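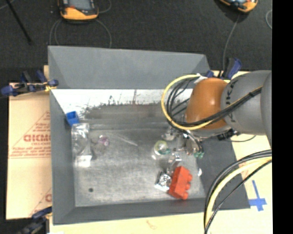 Chapter 8
Bins, Trays and Totes: Keeping Small Goods in Order

What this chapter covers
Choosing a bin. Sloping sides or straight. Floors, and how they wear. Mixed goods in one container. Cleaning and checking.

Before you start
You should have read Chapter 7 (shelving) or at least the summary at the end of it. Have a pencil handy. A tape measure too, if there is a store room you can get into.

8.1 Why bother with the bin?

Most people starting in a store room think about shelves first. Then labels. The bin comes last - whatever was cheap, whatever was in the cupboard. Then the trouble starts. Small things slide under large ones. Shiny wrappers get missed against a shiny floor. Something bright, a red toy building block say, gets found straight away, and the crinkled silver packet next to it on bare metal takes twice as long.

Try it yourself. Put a few odd items in a grey bin and ask a friend to find them one at a time. Note which come last. Usually the ones nearest in colour to the floor.

8.2 Sloping sides

A bin with sloping sides is wider at the top than at the bottom. Easier to reach into, and goods tend to slip back towards the floor. The cost is floor space. At the Trullbridge depot the old straight-sided bins held 19 boxed items in a single layer, the sloping ones that replaced them only 16. Staff still prefered the new ones. Less scraping of knuckles.

8.3 Metal floors and wear

Bare metal scuffs. Scratches, dull patches, glare where the light catches it. None of this matters much for strength, but it makes small things harder to see. Painted edges wear too, and the paint goes ragged where the goods rub. The Lendero bins used in our exercises are rated for 800 openings of the lid between checks - open-topped ones have no such figure, so go by eye.

Key words
Tote - a bin meant to be carried.
Mixed bin - a bin holding more then one kind of item.
Dead corner - a corner where things gather and get forgotten.

Exercise 8A
Pick one bin at home or at work. Empty it. Sort the contents by size, then again by colour. Which way was quicker to put back? Write two or three lines.

The Fanundale stock sheets for Exercise 8B are at the back of the book, revised June. Read 8.4 on mixed bins before you fill them in.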